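Idness: notes on rooms and the things in them

Search Idness Type and hit enter Search

In Praise of the Colored Cup

I have been drinking out of plastic tumblers and cheap patterned cups for most of my life, and for a long stretch of it I was a little embarrassed about them. I'd hide them behind the good glasses when company came over. I had read enough decorating magazines to know what a shelf was supposed to look like: six clear glasses, six white mugs, all facing the same way, like a hotel where breakfast ends at nine.

I am done with that, and I'd like to talk you out of it too!

My conversion began in August at my aunt's place in Kavstead. Genowefa Kołodziej has lived in the same apartment for 11 years and owns no two cups alike. There's a green one with a chipped foot, an orange one from a gas station, a tall purple one she saves for iced coffee (why iced coffee, I don't know, but I've seen her wash it specially). When 7 of us turned up on a Saturday for lunch, she didn't ask who wanted what glass. She just handed them out, and for the rest of the afternoon every person in that room knew whose drink was whose. Nobody tied a little charm around a stem. You were the orange one, and that was that.

I came home and looked at my own shelf and felt sorry for it.

What I love most about a colored tumbler is what it does to light. A clear glass lets light through and is very polite about it. Put a faceted one on a wooden table and you get bright patches next to dark patches, and a bit of the color lands on the wood underneath. Blue-greens are the best at this, I think. On pale wood especially, a teal tumbler looks like somebody cut a piece out of a swimming pool and stood it up.

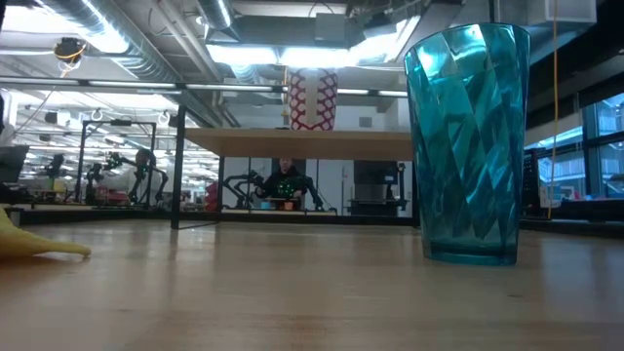 Teal tumbler on pale wood, with a red lattice cup on the shelf behind.

And they don't have to match! This is the part I get excited about and where my friends start checking their phones. People worry that a teal tumbler and a red patterned cup will fight each other. Let them sit on the same table for a week. Red and teal are nearly opposites, and each makes the other look more like itself. If you add something yellow, a banana will do fine, you have a still life for the price of groceries.

There is a case against all this, and I've heard it from people I respect. The first complaint is that colored cups hide what's in them. True enough. Milk in a dark tumbler looks like pond water, and I wouldn't serve a nice white wine in one. I keep 2 clear glasses for exactly those moments and I have never needed a third.

The second complaint is clutter. My neighbor on Mulder Street says a shelf of mixed cups makes her feel as if she's still at work. I understand that, I do, but I think it's mostly a problem of crowding. A cup with a strong pattern wants some bare wood around it. Give it a hand's width on either side and it stops shouting. 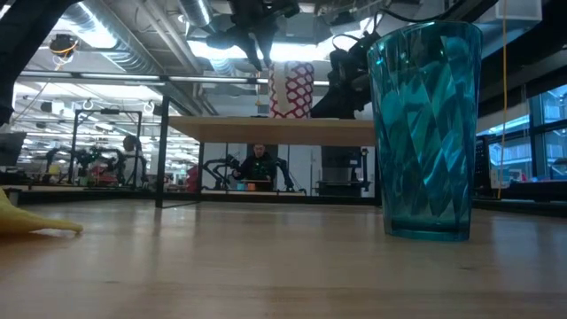 So the trick, if there is one, is to own fewer cups and like each of them more. When I finally went through my cabinets I found 71 things you could drink from. In an apartment for one! Most were clear, several were promotional, and I couldn't have picked my favorite out of a lineup. I boxed up nearly all of them and took them to the thrift store in Taltunden, where I will admit I bought a cup on the way out.

I did keep one plain white mug. I'm not a fanatic, and a white mug is good company for the loud ones. It gives your eye somewhere to rest, and coffee looks right in it, which matters a great deal before eight in the morning. White with a handle, one tall colored thing, a bright cloth for wiping up: I could run a whole kitchen on that and be cheerful about it.

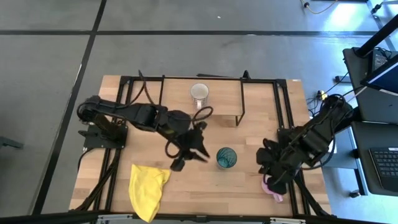

The cloth deserves its own essay, by the way. I switched from gray to yellow this spring and I wipe the counters more often now, purely because I can find the thing.

If you want to start small, buy a single cup in a color you'd never paint a wall. Use it every day, for water, for juice, for the pens when it's between jobs. Mine lives next to the sink where the morning sun gets to it, and I still haven't put it away in the cabinet.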